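Cloth folding trial moves to round tables for second stage
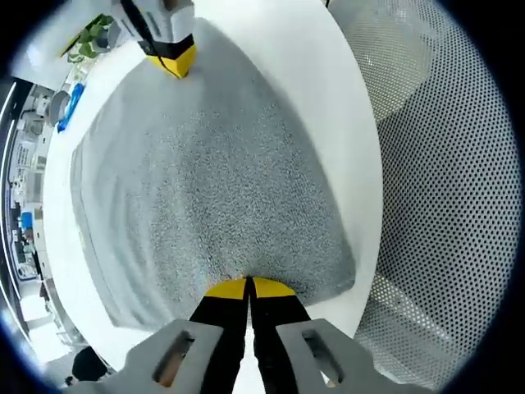

LAUNDRY AND TEXTILES

27 August 2023

The second stage of the cloth folding trial at the Brellevine linen service has opened with a change of work surface. Grey cleaning cloths, which in the first stage were folded on long rectangular benches, are now being spread and folded on white round tabletops.

The trial covers flat goods that leave the Brellevine laundry in folded stacks: cleaning cloths, hand towels and tray covers. It is run by Maiara Vasconcelos, who is responsible for finishing and packing at the site. The first stage logged 3763 folds over the spring and early summer. The second is planned at 90 working days and is limited to the speckled grey cloth, the item with the highest rate of refolding.

A cloth is counted as refolded when its edges are out of line by more than the width of a finger, or when the finished stack leans. In the first stage 187 cloths were sent back on one or both grounds. Hand towels and tray covers, which have a stitched hem on all four sides, gave far fewer returns.

According to the stage one report, the grey cloth is difficult for two reasons. The flecked surface hides the crease, so that a fold made off the centre line is hard to notice until the cloth has been turned. The fabric also rolls at the edge when it is pulled from one side only. A rolled edge adds thickness along one side of the stack, and the lean becomes plain after ten or twelve cloths.

The revised method sets out the order of work as follows. The cloth is laid flat and opened fully before any fold is made. Opposite ends are held and drawn apart until the diagonal creases ease. Rolled edges are turned out flat, starting with the longest. The near end is then carried to the far end, the fold is pressed from the middle outwards, and the cloth is given a quarter turn for the second fold. Cloths that still show a roll after the second fold are opened and started again, and are entered on the sheet as one fold, with a mark in the last column.

The round table was proposed by Marcelino Queiroz, who keeps the finishing room schedule. On the rectangular benches, cloths were often squared to the bench edge instead of to their own edges, and any error in the first placement was carried through both folds. A round top offers no straight line to follow, so the cloth has to be matched corner to corner. It also allows work from opposite sides without reaching across a corner.

"We lost some speed in the first week and expected to," Vasconcelos said. "People were used to the bench edge. The measure we are watching is the stack, and the stacks are straighter."

Not everyone in the finishing room is persuaded. Silvana Mendonça, who folded on the rectangular benches throughout stage one, said that the tabletop was smooth enough for a light cloth to slide when the first end was lifted. She has asked for a matt covering to be tested on at least one table. The request has been accepted and a sample is on order from Makcombe, which supplies the laundry's bench coverings. No delivery date has been given.

Storage is a further point. The round tables take up more floor than the benches they replace, and finished stacks can no longer be left at the end of the work surface. They are moved to a shelf trolley after each batch. Batches have been set at 117 cloths, the number that fills one trolley shelf in three rows without pressing on the shelf above.

Drying times have been left unchanged for the present. Kátia Furtado, who oversees the wash, noted in the stage one report that cloths taken out of the dryer early folded more neatly but were slower to air on the shelf. She recommended that drying and folding should not be altered in the same stage, so that any change in the return rate can be put down to one cause. A separate drying test may follow in the winter.

The grey cloths are bought in under the Jindutard name and are replaced when the pile has worn thin at the centre. Older cloths have been kept in the trial alongside new ones. Each is marked on the sheet as old or new, as the older fabric is softer and tends to hold a crease less well.

Figures will be taken at the end of each week and set beside those from stage one. A short interim note is to be posted in the finishing room at the halfway point, with the full report to go to Camargo, the firm that manages the building and pays for the furniture. If the return rate falls, the remaining rectangular benches will be moved to the sorting area.

Staff who wish to see the revised method before their first shift on the round tables should speak to Marcelino Queiroz.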